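Selling the Honda, Slowly

I have been trying to sell my car since October. It's a Honda, it's silver, it starts every time, and according to the people of the internet it's worth whatever they happen to have in their pocket.

The first mistake was the ad. I wrote it the way I'd want to read one, with every flaw listed. The scrape on the rear bumper. The passenger window that goes down with confidence and comes up with none. The cup holder that now holds only one size of cup. I was quite proud of it. My reward was a message within four minutes asking if there was anything wrong with the car.

I'd put it up on Dritora, which is where everyone around here sells things now that the Plultmont paper has given up its classifieds. The old classifieds charged by the word, so people got to the point. Dritora is free, and you get what you pay for. By the end of the first evening I had 73 messages. Most of them said "Is this available." No question mark, no hello. I'd answer yes, and that would be the last I ever heard from them.

The rest wanted to bargain before they'd seen it. One man offered me a jet ski and some cash. One offered me the jet ski without the cash a day later, as if I'd been holding out for worse terms. Somebody asked whether I'd deliver it two states away, and somebody else asked if I would sell just the seats.

My price was $3,232. I'd like to claim there was science behind this, but I took what the dealer in Plultmont offered me, added what I felt the insult was worth, and landed there. Everyone hates the number. A round price apparently says you know what you're doing, and mine says I owe that exact amount to a man in a parking lot.

Two people did come to look. The first walked around the car in silence, kicked a tire, lay down on my driveway to look underneath, got up and told me it was a nice street. Then he drove away. The second brought his mother-in-law, who sat in the back seat for the whole test drive and announced at every stop sign that she could hear something. I could hear something too. It was her.

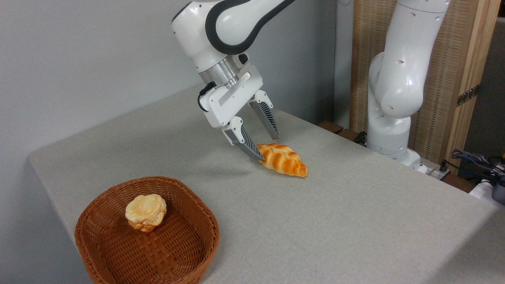 After that I cut the ad down to a single paragraph and took out the cup holder. I also stopped answering anything that came in after nine at night, and that alone has done wonders for my mood. Serious buyers seem to write in the morning. The jet ski crowd is nocturnal.

My neighbor thinks I should clean the inside properly and try again in spring, when people get their tax refunds. She may be right. I did get as far as buying a bottle of Joken upholstery foam, and the driver's seat is now a completely different color from the other four. I'll have to do the rest or mention it in the ad.

In the meantime I'm still driving it to work. The window's down again.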